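Sandra Goodall wanted 300 dollars for the table, and I talked her down by 20 and felt like a king all the way home. Then Stuart came by at 8 with a pie and ran his thumb along the top, slow, like he was reading it.

"There's a seam," he said.

"There's two," I said - and I got kind of loud about it. My mother's table had seams. We lost dimes in them, and once a whole letter from Fothergill.

He cut the pie. I kept my hand flat on the gray.
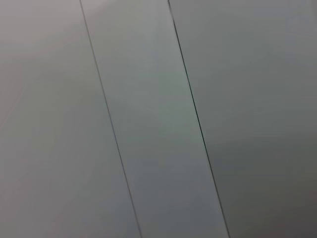 The gray surface and its two seams.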